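The Second Life of a Shop Tray

By Philomena Ó Gríofa
8 January 2026

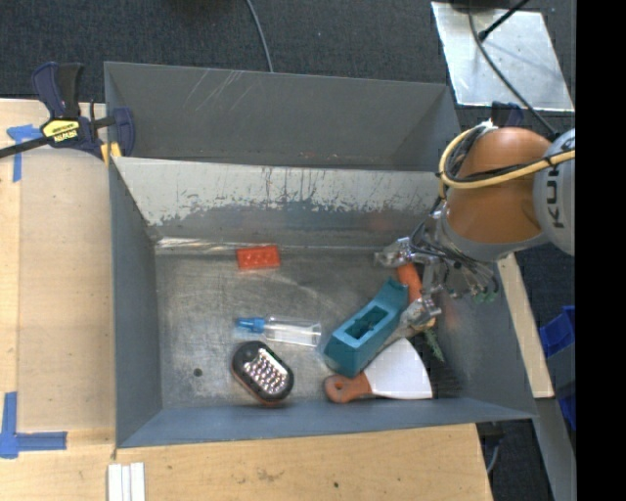 Benedita Esteves buys old metal. She goes to factory sales, school clearances and the back lots of bakeries that have closed, and she comes home with trays, bins, lockers and drawers. Her shop, Magalhães, takes its name from her mother's side of the family. It sells most of what she finds to people who want storage that will hold up.

She started with kitchen shelving. A restaurant two streets from her apartment shut down one April, and the owner wanted the back room cleared by the end of the week. Esteves paid him for the shelves, borrowed a van and filled her hallway. It took her 37 days to sell the lot. By then she had learned what people asked about: weight, smell, sharp edges, and whether the thing would fit through a door.

Those are still the questions. Buyers come in with a tape measure and a picture of a corner in their garage. Some want a potting bench. One couple wanted a trough for washing boots. A school art teacher comes by each fall for drawers deep enough to hold clay.

Wear does not put her off. Scratches on steel are mostly a matter of looks, she says, and so are stains, as long as the metal under them is sound. She presses on the seams with her thumb and looks hard at the corners, where folded sheet metal tends to give out first. A dent in a flat panel can be left alone. A split at a fold is another matter, and she will walk away from a whole pallet if too many pieces have one.

Paint takes more care. Old coatings can contain lead, and Esteves will not sand a piece or sell it for kitchen use until she has had it tested. Flaking pieces go to Flamik, a small finishing shop on the edge of town that strips and recoats metal in batches. The wait is usually two weeks. She tells customers three.

Prices have gone up. When she opened, a plain steel drawer unit from a factory sale cost her less than lunch. Now she bids against decorators and against Nernow, an online dealer that buys by the truckload. At the last big sale in Jatport she wanted a run of lockers and set herself a limit of $1,000. Bidding passed that in under a minute. She went home with 7 parts bins and a cart with one bad wheel.

She was not very upset about it. Lockers are slow to move – they are heavy, and most people live up a flight of stairs. Bins sell. They go under benches and into mudrooms, and the deep ones get used for firewood.

I bought one myself last winter, for tools. It was ugly and I meant to have it painted. I have not done it. A rinse with dish soap and a hard brush took off the grease, and I dried it the same hour so it would not rust. A thin coat of paste wax went on after that. The drawer liner I cut for it slid around, so I took it out again.

Esteves keeps very little for herself. There is a bread cabinet in her kitchen, and a row of hooks from a laundry that she has turned down offers on more than once. The rest goes out the door. She has another sale to drive to in the morning, a machine shop this time, and she has already cleared a space in the van.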